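How to record a live acoustic set at home (the way I do it, anyway)

I've been putting out little live albums under the name Ferkura for a few years now, mostly fiddle, frame drum and voice, and people keep asking how we get them sounding like a proper concert. It's easier than you'd think!

Start with the room. Walk about clapping your hands and listen for a nasty ringing sound. If you hear one, hang a thick blanket on the wall behind the players and clap again. Shut the fridge off too (and put a note on it, I've lost a lot of butter).
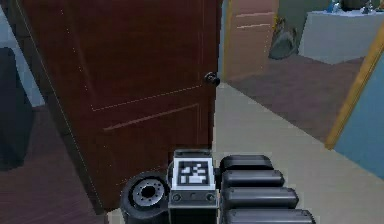

Next, the microphones. I use a matched pair on one tall stand, pointing slightly apart, with the singer in the middle and the drum a good 4 paces back. Drums always come out louder than you expect. Move the players before you touch any knobs – when Oksana Zinchenko sang on Trirkwood we shuffled her forwards three times and left the levels completely alone.

Then do a test run of your loudest piece, all the way through. Set the level so the biggest thump stays well short of red. Fiddles drift as the room warms up, so retune after the test and again between pieces.

When you record, leave it running. We did six songs in one evening last September, in one long file of around 299 megabytes, and the best bits were the breaths and the chair creaks before each tune. Wait a good ten seconds after the last note before anybody moves or speaks.
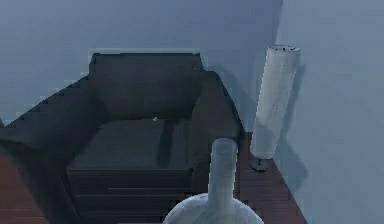 Matvii Polishchuk wrote to me that ten seconds is too short for a drone piece, and that on Pasichnyk he let the strings ring until he couldn't hear them in headphones any more. Fair point, and I do that now for the slow ones.

For the edit, just trim the ends, fade gently and leave the rest be. Save an untouched copy somewhere else before you start cutting.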